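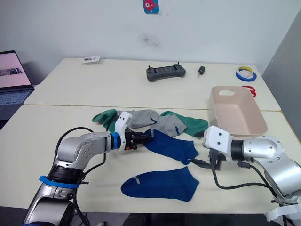
Step 1: Put out your six socks

We do ours as three pairs – blue, gray and green – in a loose pile between the two arms. Don't straighten them. A learner that only ever meets tidy socks will be lost on real laundry, so be generous with the mess and change it up before each take. Set the basket to the right, within reach.

Step 2: Take hold by the cuff

Move in slowly, close the fingers on the ribbed part, and wait a moment before you lift. I know it feels silly to wait! Dorian Tanguy and I threw out 12 takes in July from plain hurry, and I still wince when I think of them.

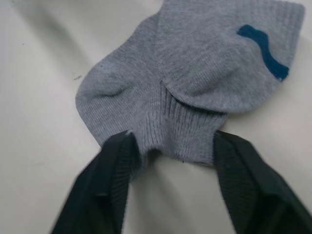

Gray sock, pinched at the cuff

If the cuff slips away, just go back and try again in the same take. Those second tries are worth keeping – they teach Brallix how to recover. 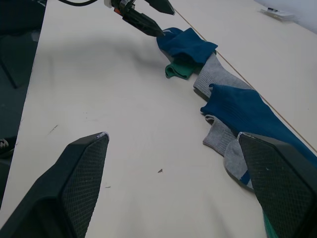 WORKING WITH BOTH ARMS

Let one arm go to the pile while the other waits with its fingers open. Swap the leading arm every 5 takes, and note the swap in the log. Our Urkeck set has 482 takes in it now, and the early ones lean badly to one side.

Nahuel Huenchumán, 20 March 2018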